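About Kırmızıgül

Kırmızıgül is a parts shop for people who repair vending machines, pinball tables, door locks and other coin-and-coil equipment. We sell replacement parts by mail and over the counter, and we answer repair questions whether or not you end up buying anything from us.

The business was started by Ozan Dönmez, who had spent 14 years servicing snack and drink machines on a route that ran through train stations, hospitals and two paper mills. He kept his spares in the back of a van. Other route operators began calling him when they couldn't find a part, and after a while the calls took up more of the day than the route did. He sold the route and kept the spares.

The name means "red rose" and comes from the street where Ozan's parents had their hardware store. Nothing we sell is red or has to do with flowers, and we do get calls for florists a few times a year.
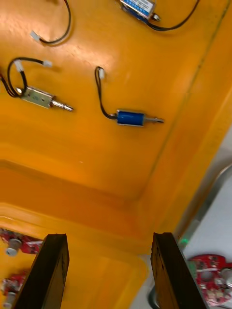

Most of our orders are for small electrical parts, and most of those are for machines that are no longer made. A vending machine from the 1980s can run for decades if someone keeps replacing the pieces that wear out. Solenoids are a good case. The small ones with a blue coil, a silver plunger and a white connector on thin black leads are simple parts, but two that look alike can differ in voltage, stroke or duty rating, and the wrong one may work for a week before it burns out. If you aren't sure what you have, measure the coil resistance and send us the number along with the make and model of the machine. We can usually match it the same day.

We also carry relays, microswitches, coin mechanism springs, lamp holders, door gaskets and a long list of connectors. The catalog has more than 4,000 entries. Some are in stock in large numbers and some are down to the last piece from a factory that closed. When the last one is sold we take the entry down, and we don't accept back orders on parts we can't get.

Jiveck and Kerkow

In our sixth year we took over the stock of Jiveck, a small wholesaler of pinball and jukebox parts. It came on pallets with handwritten labels, and sorting it took two winters. Jiveck part numbers still work in our search box, so if you have an old Jiveck invoice you can order straight from it.

Kerkow is our house line. We use the name for parts we have made to order when the original can't be bought anymore, mainly plungers, return springs and mounting brackets. The minimum run is 2,000 pieces, so we only do this when enough customers have asked. Every Kerkow part is sold with a drawing showing its dimensions.
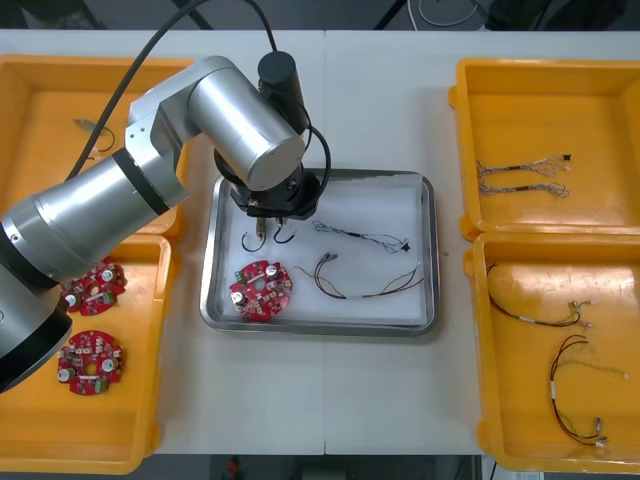
Testing and returns are handled in the same building as shipping. Used and old-stock electrical parts are tested before they are listed. A coil that has sat in a box for thirty years can look fine and still have a break in the winding. Parts that fail are scrapped for copper. If something we sold you doesn't work, send it back within 60 days with a note saying what machine it was in. The note matters more to us than the receipt, and we'd like to know what the part was doing when it quit.

We don't repair complete machines. For that we keep a list of independent technicians, sorted by region, and will read you the phone numbers if you call. They don't pay to be on it. 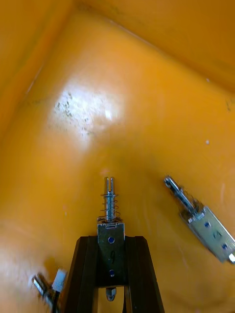
Butberg is the name of our repair library. It holds service manuals, wiring diagrams and parts lists, many of them given to us by retired operators. You can ask for a copy of any diagram for the cost of printing. If you have manuals you no longer need, we'll pay the postage and scan them.

Visiting and contact

The counter is open weekdays from 8 a.m. to 4 p.m., closed for two weeks in July. Please bring the old part with you if you can. Phone orders placed before noon go out that afternoon. For questions about wiring, ask for Ozan, who is at the bench most mornings and returns calls after lunch.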